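**Itstead puts its two-arm cell rules in writing, and you can have them**

ITSTEAD, September – I'm Skarphéðinn Bisgaard, and I run the textile handling bench at Atholm. Today we're releasing the Okina Bench Rules, a plain-language set of working practices for small cells where two robot arms handle clothes and other soft goods. It's 16 pages long, it's free, and I'm pretty excited to get it out the door!

A bit of background. We've been sorting and folding with paired arms for a while now, and the big safety standards are great on the big things (risk assessment, stopping, guarding). They're a lot quieter about the everyday stuff. Who clears the front rail before a run? How many garments go in at once? Where do you put the tape? Every shift at our place had its own habits, and every shift was sure its habits were the right ones. So we logged 790 runs, argued over the notes, and wrote down what we could all live with.
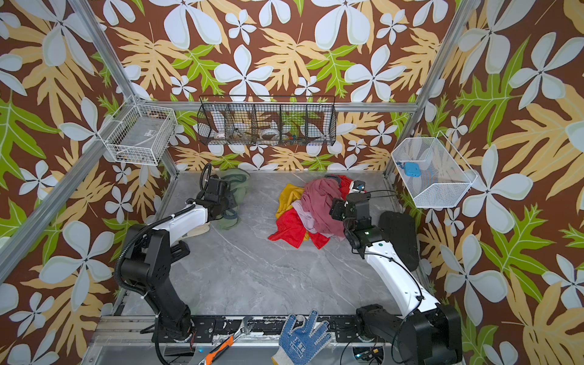 **Does following the Okina rules replace a formal risk assessment?**

The rules sit on top of your risk assessment and assume you already have one. If the two ever disagree, follow the assessment and drop us a note so we can fix our wording.

The part I care about most is the section on loose items. Hand tools and work gloves have a way of settling on whatever flat thing is closest, and in a bench cell that's often the rail the arms are bolted to. Rule 4 says that anything lying on the rail gets picked up and named out loud at handover, and that the person going off shift signs for it. Small supplies live in wall baskets, up off the floor of the cell. It sounds fussy. My own crew groaned when I brought it in, and I groaned a little too the first time I had to sign.

Then there's fabric. Knits bunch, straps loop, and a sleeve can hide a whole other garment. The rules ask operators to look at the pile from more than one view before they clear a grip, and to treat a close-up full of cloth as "can't see" – that means pause, back the arm off, look again. We went back and forth on the wording of that one for weeks, and I still think it's a bit long.

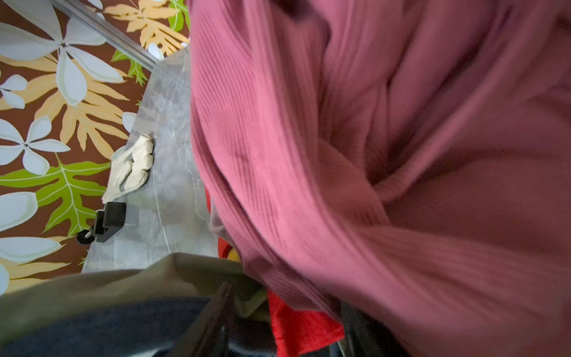 *Pink ribbed knit at close range, with a cream-colored glove on the gray surface behind.*

The document also covers cable checks, who may reach into the cell and when, and how to write up a near miss without turning it into a blame session. There are 2 checklists at the back, one for the start of a shift and one for handover. Print them, scribble on them, change them to suit your own bench. Bach, our partner on the project, has been trying both in its own shop and sent back 16 comments, most of which made it into this version (the one about font size was fair).

We'd love to hear from other shops, especially if you work with towels or bedding, which we barely touch in this edition. Tell us where the rules slow you down and where you've found something better.

The Okina Bench Rules are available now from the Atholm front desk in Itstead, on paper or as a file. Press questions can come straight to me, Skarphéðinn Bisgaard, at the same desk. Mornings are best – I'm usually at the bench after lunch.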